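Home Products Support Contact
1 min read

Irkard two-arm unit: grip fault notice

Units on firmware 529 can let go of soft loads without warning. 3 reports since April, all on fabric. Right gripper every time. No injuries. Dont stand under a lift, keep feet clear.

Bag handling, both grippers closed on the black fabric:

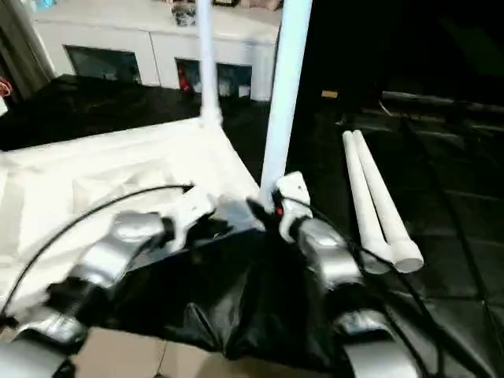 What to do

Stop fabric jobs. Load patch 1704, restart, run the grip test twice. Still slips? Pull the unit from use and call Wanpen Kaewmanee at parts. Replacment pads ship free.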